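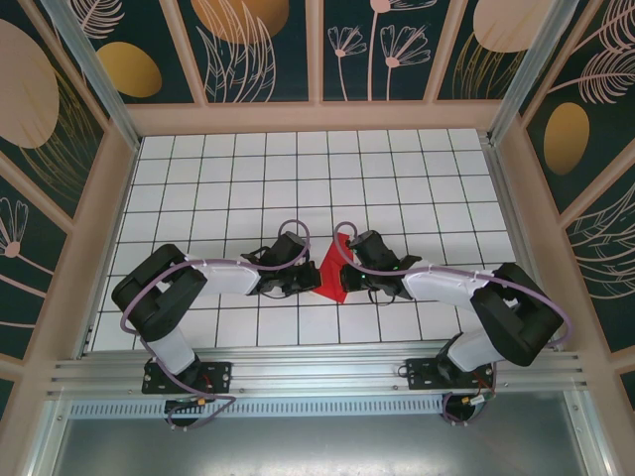

Does a red box need washing up?

I have been reading cleaning advice again, which never ends well. A blog I follow from Flondport swears that any fold-up storage box will last for years if you go over it once a week with a damp sponge. Once a week! I don't wash my car that often, and the car goes outside.

I was doubtful before I started and I'm not much less doubtful now. My own fold-up box is a red Clando, bought in February when I'd decided that everything in the cupboard needed to live inside something else. It creases along every edge and the creases collect grey fluff, so I'll grant that some sort of cleaning is called for. What I don't accept is the routine, or the special sponge that always seems to come with it.

The sponge in question is sold as the Nina, and its page boasts of 4,000 happy customers. It is a sponge. It has a soft side and a rough side, like the ones in the bottom of everybody's sink. I tried the soft side with plain water and the fluff came out of the folds. Then I tried a cheap one from the corner shop, and the fluff came out of the folds.

The rough side is another matter. The instructions say it is "gentle on colour", so I tested it on the underside, where I wouldn't have to look at the result. After 2 minutes I had a paler patch the size of a stamp. Draw your own conclusions, but I'd keep the scourer for the roasting tin.

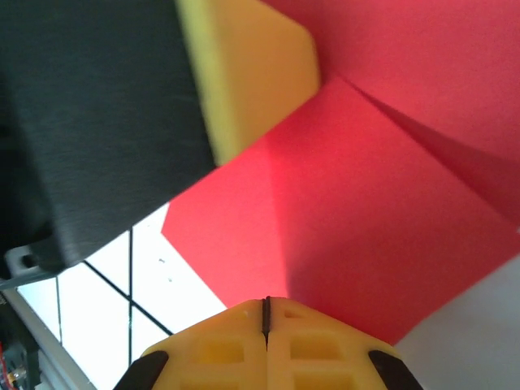

Gidside wrote in the comments that I'm being unfair, and that the scouring side is fine on red so long as you press lightly and go along the crease, never across it. Possibly. I went back and tried it along the crease with hardly any pressure, and got a smaller pale patch. Gidside also says a dry cloth does nothing for fluff, and there I agree.

So the box gets a wipe with the yellow side when I can see the dirt, probably twice a year. The cupboard is still a mess, by the way. I've put the spare light bulbs in the box and now I can't find the tape.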